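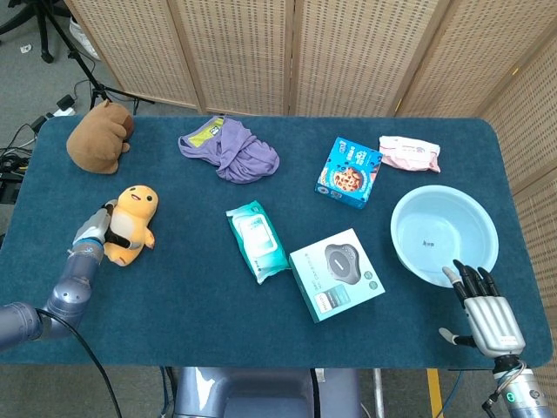

Left arm on the yellow plush toy, right hand over by the blue basin, during the tidy-up task.

So I finally made it to the December open evening of the student robotics club at Zallerwood, and I've been boring everyone at home with it ever since. I figured I'd write it all down here so I can stop following people into the kitchen.

Some background. My niece's friend Matilde Valente is in her second year there, and she'd been telling me since summer that I had to come see what they were building. I kept saying yes and then not going (I'm terrible about evening things once it gets dark early). This time she just sent me a parking map and a time, 5:30, and that was that.

The college is a bit of a maze. I came in through the wrong door, walked past the pottery room twice and ended up asking a very patient man with a mop. The club is on the second floor in room 344, at the end of a hallway that smells like floor polish and toast. There were paper arrows taped to the wall, but they started after the last place you could get lost, so watch out for that if you go next time.

I signed in at number 13 on the sheet, and by the time I left they were onto a second page. Mostly parents and little brothers and sisters, plus a few people from local companies who stood with their hands in their pockets and asked about motors.

The evening was split in two. First you wander around and see whatever you want, then at 7 there's a short talk and the team runs through its competition task. I wandered.

The first table I got stuck at was the line followers, which are the beginners' project. Small wheeled things that go around a black track on a big sheet of paper. I know it's the oldest trick in the book, but I could have watched them all night! One of them kept taking the same corner too wide and heading off toward the radiator, and a boy of maybe nine had made it his job to fetch it back. The first-year who'd built it was very gracious about this. She told me she'd rewritten the turning part that same afternoon and was starting to regret it.

Next to that was a table of gears and printed parts you could pick up and handle, which I did, and a poster about how they'd redesigned a wrist bracket until it stopped cracking. The poster had a lot of numbers on it and I skipped most of them. The bit I liked was the row of broken brackets glued along the bottom, in order, from the first one to the one that lived.

But the thing everyone had come for was the two-armed robot. The students call it Omoregie. I asked why and got three different stories, one of which involved a sandwich, so I'm leaving it there.

Omoregie's job this year is tidying. The club is entered in a student contest called the Grukside Cup, and the task is a table of household stuff that has to be sorted and put where it belongs. It sounds like nothing. I do it every evening in my own living room without thinking. And then you stand there and watch a machine deal with a stuffed animal, and you start to see why a group of very bright twenty-year-olds has been at it since September.

The table has a dark teal cloth on it, and they'd spread out the kind of clutter you'd find in any house with kids: soft toys, a purple piece of clothing in a heap, a packet of wet wipes, a couple of boxes. There's a light blue plastic basin too. I have one a lot like it under my sink, and I felt strangely proud.

What I hadn't expected was that the two arms don't match. The left one has a gripper, silver and black, pretty plain. The right one ends in an actual hand, with black jointed fingers and a silver palm, and a ring of green light down at the wrist. I asked Tiago Loureiro about it, he's the one in charge of the arms this year, and he lit up like I'd asked about his firstborn. The gripper is simple and it does what it's told, he said. The hand can do more, but there are so many more ways for it to go wrong. They'd argued about it for weeks. Half the team wanted two grippers and a quiet life. In the end they decided to enter with one of each and learn which jobs suit which side, and he thinks it was the right call, although he admitted he hadn't thought so in October.

I got right up close while the gripper had hold of a little yellow plush guy with a cream belly and a smile. I don't know who he's supposed to be, but the face on him! Completely calm. There was also a brown stuffed animal lying on its side, and a girl next to me said capybara and her brother said hamster and they went at it for a good long while. I'm staying out of it.

Tiago said soft toys are harder than boxes. A box has edges and it stays the shape it was when you looked at it. A plush toy gives when you squeeze it, so the arm has to decide when a squeeze has turned into a hold. Too gentle and it slides out, too hard and you're flattening somebody's bear. Clothes are worse again. A shirt can lie in any shape at all, and the software has to find a good place to take hold of it. He called the laundry "our enemy" in a perfectly cheerful voice.

I asked if I could have a go and they said no, very politely. The driving is for club members with the safety training. Fair enough. Matilde did show me the screen where they go through the attempts they've saved, and they were up to 487. Somebody has to look at every single one and mark what happened. Matilde did a big batch of them over one long weekend with a bag of clementines and says she now dreams about wet wipes.

Then it was 7 and we all squeezed onto folding chairs for the talk. Domnica Munteanu runs the club on the staff side, and she's funny, in a dry way that took the room a minute to catch. She talked about how the students split the work (arms, vision, planning, and a fourth group that she called "everything with a plug") and about how she tries to stay out of their way until something smokes. She also said they want more first-years with no background at all. Sofia Correia, the team captain, stood up after that and told us she'd come in studying textiles and had never written a line of code. Now she's the one who works on how the robot handles fabric. I thought that was great, and I saw a couple of parents poke their kids.

Then the run itself. For the contest they get 3 tries and the best one counts, so they did it the same way for us. I won't pretend it was fast. The first try ended early when the planning program stopped and somebody had to restart it, and there was some quick whispering behind the laptops. The second went much better, and when the first toy got where it was going the whole room clapped like it was a penalty kick. The third was going beautifully right up until the laundry. The enemy won. Sofia just shrugged and wrote something in her notebook, and Tiago took a little bow.

It's a funny thing to watch with a crowd. People lean! Every time an arm slowed down near something, the whole front row tipped over to one side, me included, like we could help it along.

Afterward there was coffee in the hallway and a very good orange cake made by Deolinda Carvalho from the front office, who told me she's been feeding this club for years and still doesn't understand a word of it. I had two slices. I also got talking to a man from Drullavness, a small packing company out by the ring road that pays for the team's bus to the contest. He told me they've hired a couple of students from the club over the years and he comes to every open evening to see who's asking good questions.

A few practical things if you're thinking of going. It's free and you don't have to book. Parking behind the gym is fine, but the gate on the north side closes at 9, and I only just got out. The room gets warm with that many people in it, so wear layers. Kids are welcome and there's plenty at the beginners' tables for them to touch, but the big robot is look only. Bring a pen for the sign-in sheet – the one on the string had died by the time I got there.

The next open evening is in the spring, after the contest, and Matilde has already sent me the parking map again. I've asked her to draw me the door this time. I'm going to bring my sister, who thinks I made up the part about the hand.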